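We use cookies to keep this site running smoothly. Accept | Manage

About Prallinus Wiring Diagrams

Lajos Veres started Prallinus at his kitchen table, redrawing faded tractor and outboard schematics for neighbours who couldn't read the originals any more -- and, well, the neighbours told their cousins! Đức Tạ joined him soon after, and between them they've now redrawn 416 diagrams, every one in full colour, with the connector pinouts on a separate sheet so you can tape it up over the bench.
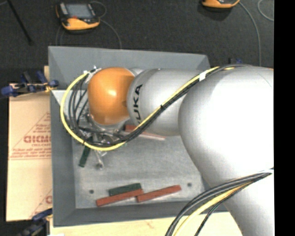
Can I order a diagram you don't list?
Send us the model and year, and Đức will look through the paper catalogues and write back with a price.

Recent
Reading a Pesen fuse block
Devadiga trailer plugs, 3 common faults
Urkix alternator colours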